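Mein alter Dell bekommt einen neuen Prozessor

Dienstag, 28. April 2026

Seit Februar wollte ich diesen Beitrag schreiben. Der alte Rechner stand so lange unter dem Schreibtisch, dass ich ihn fast vergessen hatte. Ich benutzte ihn nur noch für die Buchhaltung und für die Fotos aus Graswood, und beides ging sehr langsam. Ein neues Gerät wollte ich nicht kaufen, denn das Gehäuse ist gut und das Netzteil macht keinen Lärm.

Zuerst habe ich viel gelesen. Im Forum von Sudadel gibt es eine lange Liste, welche Prozessoren auf welche Hauptplatine passen. Ich habe sie mir ausgedruckt und mit einem gelben Stift gearbeitet, wie früher in der Schule. Am Ende blieben zwei Modelle übrig. Ich habe das kleinere genommen, gebraucht, bei Skokimico. Das Paket war nach fünf Tagen da.

Für solche Arbeiten lege ich den Turm immer auf die Seite. Dann kommt der Seitendeckel weg, und man hat die ganze Platine vor sich. Bevor ich etwas anfasse, ziehe ich das Stromkabel und berühre das Metall vom Gehäuse. Den Kühler muss man mit Geduld lösen, die alte Wärmeleitpaste klebt manchmal sehr stark. Ein bisschen drehen, nicht reißen. 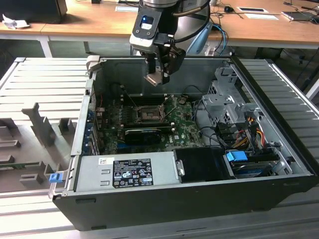
Der Sockel ist für mich der Teil, vor dem ich Respekt habe. Der Hebel geht zur Seite und nach oben, danach klappt man den Metallrahmen auf. In die offene Fläche darf nichts hineinfallen, auch kein Staub und kein Haar. Die Grafikkarte kann dabei stecken bleiben, wenn sie nicht stört. Den neuen Prozessor hält man nur an den Rändern und legt ihn gerade hinein, ohne Druck. Das kleine Dreieck in der Ecke zeigt die Richtung.

Mit der Paste war ich beim ersten Mal zu großzügig und musste alles wieder abwischen. Bei Enache habe ich dafür später kleine Tücher gekauft, sieben Stück in einer Packung. Sie sind gut, aber sie riechen stark, man soll das Fenster aufmachen.

Nach dem Einschalten kam zuerst nur ein schwarzer Bildschirm. Ich habe einen Speicherriegel herausgenommen und wieder eingesteckt, bis er auf beiden Seiten klickte, und dann startete der Rechner normal. Die Festplatte ist noch die alte. Sie ist jetzt der langsamste Teil, und im Sommer möchte ich sie auch tauschen.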